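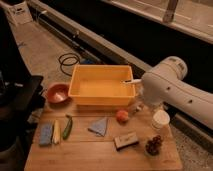

Lefteris Stefanou wrote in after my last column to say that I should stop sneering at people who declutter, as his kitchen has never been so calm and he got 600 dollars for the stuff he sold. Fine. I believe him about the money. The calm I would like to check on in October.

My quarrel is with the advice more than the people taking it. I have read a shelf of these books now (yes, a shelf, and yes, I know) and they all assume that the things in your house are the problem. Get rid of the second colander and you will be a person who cooks. I got rid of my second colander. I still eat toast over the sink.

Then there is the one-year rule. If you haven't used it in a year, out it goes. Who came up with a year? My fish kettle comes out every 3 years, when my sister visits, and there is no other pot in the house that will do the job. By the rule I should have dumped it long ago and bought another for each visit. That is good for the people who sell fish kettles.
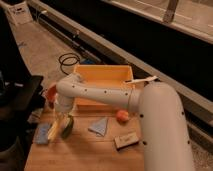 A yellow box and a few small items on a wooden table.

And somebody is always selling. Sundero, which runs a decluttering course, also runs a store. Finish week 5 and you get a discount on matching bins. Cilevo will send a coach to your home on a Thursday evening to help you let go of your containers, and she will leave you a catalog of containers. I asked the woman at Gretska, where they rent storage units, whether business had dropped with all this letting go. She laughed and gave me the price list.

My neighbors the Sfeirs did the whole program. Everything went out to the curb, and most of it was gone by supper. I took a lamp. Mrs. Sfeir has since asked, twice, how the lamp is doing. 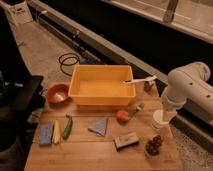 Bowl, bin and spatula.

None of this means you should keep every jar. Some houses really are too full, and I have had to turn sideways to get down a hallway or two. But a full drawer is mostly a sign that people live there and expect to need a thing again. I would want a better reason to empty it than a stranger's book. Lefteris can have my copies if he pays the postage.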